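Braltness Folding Table - White Top

Product details

The Braltness is a large, plain white work table for folding, sorting and pressing prep. It was designed for laundry rooms, op shops and small clothing businesses that need a clear flat surface and not much else. The top is smooth, so knits and light cottons slide without snagging, and the pale finish makes it easy to spot lint, loose threads and marks before a garment goes on the shelf.

Height is adjustable through 7 positions. Two people can work from opposite sides, and the legs fold flat for storage - handy if the room does double duty.

Specifications

Top colour: white
Maximum load: 100 kg, evenly spread
Height settings: 7
Legs: folding, grey
Assembly: 2 people recommended

Folding a shirt on the Braltness

Lay the shirt face down and smooth it out from the centre with flat hands. Bring each side in towards the middle, tuck the sleeves back along the body, then straighten the long edges. Leave it as a tall rectangle if it's going in a drawer lengthways, or fold up from the hem for shelf stacking.

A pale mint-green garment in a loose, tall fold on a white top: 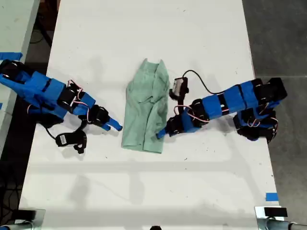
Care and cleaning

Wipe with a damp cloth and mild detergent. Don't iron directly on the top - use the Hofstetter pressing mat, sold separately. Dye from new denim should be wiped off the same day.

Delivery

Ships flat in one carton. Orders over $300 are delivered free to metro areas. Pick-up is available from the Utarico warehouse until noon on Saturday.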